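Midine build, November progress report
To the Ralov small grants desk, from the back bench at the Plolport shared workshop

Hello again, and thanks for being patient with me. I know this one was meant to reach you on Friday, but I had a control board in pieces and didn't want to write while I was cranky.

The short version is that Midine is moving, it's under budget (just!) and the practice suturing has started. Of the money you gave us I've spent $1,012, mostly on motors, bearings and a power supply that doesn't hum. The last $123 is set aside for cable, because I go through the stuff like dental floss.

Most of my evenings have gone into the wrist drive. The tool end came to us in decent shape, but everything behind it is home-made, and my first gearbox had so much slop in it that asking for a small turn got you nothing at all and then a big one. I've rebuilt it 2 times. The second rebuild has a proper tensioner on each cable, printed in a tougher plastic, and the centre shaft finally runs true. I'm pretty chuffed with it.

We've also moved on from poking at foam. The work is now on soft, wet tissue pads with a cut to close, using a curved needle and black thread, and it's a whole different game. Everything slides! I've had to slow the jaw speed right down and rewrite the bit of code that decides how hard to squeeze.
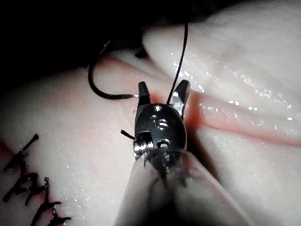 Jaws open over the pad, with the curved needle to the left.

The other big job was getting two instruments to share the same small patch without arguing. Each one has its own idea of where zero is, and if those ideas differ by even a hair, a handover of the needle goes badly. I wrote a little calibration routine that I run before every session. It's slow and a bit boring, but I can do it with a cup of tea in the other hand, so no complaints.

Thread handling is still the weak spot. Loose ends get everywhere, and I'd like to sort out a tidy way of trimming and clearing them before I try anything longer than a couple of stitches.
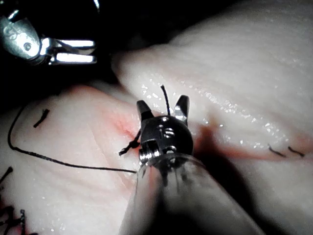
Mahmoud wrote back after reading the draft that the thread trouble sounded like a tension problem to them, and that they'd want the cables checked again when they're warm before any more code gets written. Fair call. I'd only ever set the tension first thing, with the workshop freezing, so a warm check goes to the top of the list.

After that it's new cable for both wrists, a quieter fan for the driver box, and another go at the needle handover at a slower speed. I don't need any more money this round. I would love to keep the bench until the end of the next term, though, if you could let the workshop know you're happy with that.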